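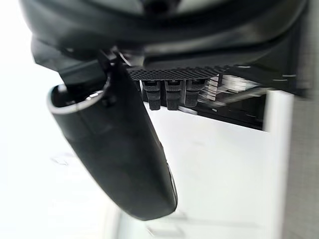
Chapter 7
Chores and Machines

Opening questions of this kind used to belong to science fiction: Can a machine clear a table? Can it sort a bin of mixed parts, fold a shirt, or put a lid back on the right jar? Today they are engineering questions, and the answers depend a great deal on which chore is meant and where it is done.

Factories have used robot arms for decades. Most of those arms repeat one motion on one part, and the part arrives in the same place every time. A welding arm may make the same joint 4000 times before anyone changes its program. Chores are different. A cup may be left on its side, behind a plate, or half under a towel. A person deals with this without thinking. A machine has to find the cup, choose where to hold it, close its fingers with the right force, and notice if the cup slips.

In January, the Asholm workshop tested a single arm on 22 common tasks, each tried 100 times. Picking up a solid block from a clear surface went well. Wiping a counter went fairly well. Thin, soft, or shiny things caused most of the failures — a sheet of paper flat on a table was harder for the arm than a full bottle. Eirlys Morris, who ran the tests, wrote in her notes that the arm "was good at lifting and poor at starting to lift."

Her remark points to a problem we will return to in Section 7.3. Much of the difficulty in handling an object lies in the last inch before contact. A camera mounted at the wrist helps, as it travels with the fingers, but parts of the gripper can block its view. Bright white surfaces can also wash out the edges of small, pale objects.

The chapter has four sections. Section 7.1 compares the Devis parts line with an ordinary kitchen. Section 7.2 covers grippers, from two plain fingers to the soft Nedelcu hand. Section 7.3 deals with sight and touch. Section 7.4 looks at cost, using the Vurnano laundry trial, in which nearly 1000 items were folded and each one was timed.

Before you read on, choose a chore you did today and write down every step, including the small corrections you made with your hands. Keep the list. You will need it for the exercise at the end of Section 7.1.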